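26 Oct 2026

Back on the glue again, and I'm writing this up while the pot is still soaking because last time I left it until the end of the week and couldn't read half of my own scribbles. This is the hide glue for the Pirkimwood chairs, the ones with the loose back rungs that came in damp from somebody's porch and have been sulking in the corner ever since.

The recipe I settled on in May was fine for warm weather and it's no good at all now. The shop is cold in the mornings, and the glue gels before I can get the second rung seated, never mind the whole back. So today I went back to the beginning and mixed a fresh small batch, 200 grams of dry granules from the Skorkon bag, with cold water to cover and then a bit more. I stirred it well for the first few minutes. If you walk away too soon it makes that rubbery cake on the bottom, and then you're poking at it with a stick all morning (ask me how I know!).

While it soaked I cleaned out the old sockets on the first chair. Somebody before us had used a yellow glue over the original, and it came off in crumbs and little skins. Warm vinegar on a rag helped, left for 10 minutes and then scraped with the small bent scraper, the one with the chipped handle that I keep meaning to replace and am secretly fond of. Go easy near the shoulder of the socket. The wood there is soft and I took off a sliver bigger than I wanted on the left side. It won't show once the rung is in, but I wasn't pleased with myself. 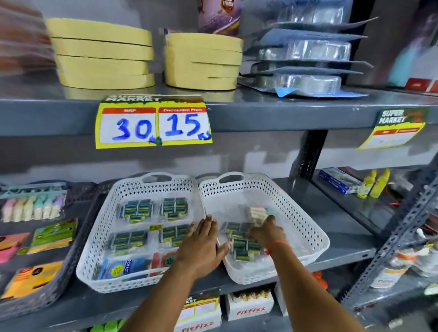 Then the warming. I kept the water bath low and let the glue come up slowly, and it ran off the brush in a nice unbroken string, which is how I like it. The change from May is that I warmed the parts too. Each rung end and each socket got a minute or so with the hair dryer before any glue went near them, and what a difference! I had time to brush both sides, push the rung home, check it against the old pencil line and still turn it a hair to get the grain lined up. No panic, no swearing.

Also tried a pinch of salt in a separate little jar, as the old Mac Mathúna pamphlet suggests for slowing the gel. It did stay open longer. I don't trust it yet, though, and I'm not putting it in a customer's chair until I've broken a few test joints. I glued up three with salt and three without, all from the same ash offcut, and they're on the shelf over the sharpening bench with the letters S and P in pencil. Please don't move them closer to the heater, whoever is in first.

Clamping was the usual business of straps and old towels. One chair is done, job 953, and it's standing square on the flat board with the strap just snug. I had it too tight to begin with and the legs pulled in, so I let it off and started again while the glue was still happy to be argued with.

Still to do: second chair, same way. Finish scraping the sockets on the third. Look up what we charged Kiltton for the last set, I have a feeling it was too little. Leftover glue is in the lidded jar in the fridge, behind the milk, and it's labeled.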